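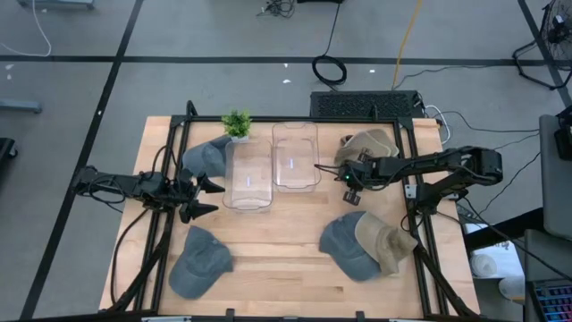
Gorra gris, envases transparentes y una planta pequeña sobre una mesa de madera.

NOTA DE PRENSA

Molla pide pruebas antes de creer en el envase «compostable en casa»

Enero de 2019. La asociación de consumidores Molla ha publicado una guía para leer las etiquetas de los envases de comida para llevar, y recomienda desconfiar de casi todas. De los 9 fabricantes a los que pidió los ensayos en que se apoyan sus afirmaciones, contestaron 7, y la mayoría envió un folleto comercial.

«Pedimos datos y nos mandaron dibujos de hojitas», resume Bernadette Kinsella, coordinadora de la guía. «Puede que el producto sea excelente. Con lo que nos han enseñado, no hay manera de saberlo.»

La asociación cuestiona sobre todo la expresión «100 % natural», que a su juicio no aclara en qué plazo se degrada un envase ni a qué temperatura. Tampoco le convence el consejo de echarlo al cubo orgánico, dado que muchas plantas de tratamiento retiran cualquier cosa que parezca plástico.

Fergal Madigan, autor del capítulo sobre compostaje doméstico, enterró varias tapas en su jardín en agosto. «Unos 6 meses, decía el prospecto. Ya veremos. De momento las sigo encontrando enteras cada vez que muevo la tierra.»

La distribuidora Lelter, una de las que respondieron, ha anunciado que revisará sus etiquetas. Molla toma nota, aunque recuerda que el anuncio no incluye fecha.

La guía puede recogerse gratis en la librería Manríquez y en la sede de la asociación.

Contacto para medios: Malachy Moynihan, oficina de prensa de Molla.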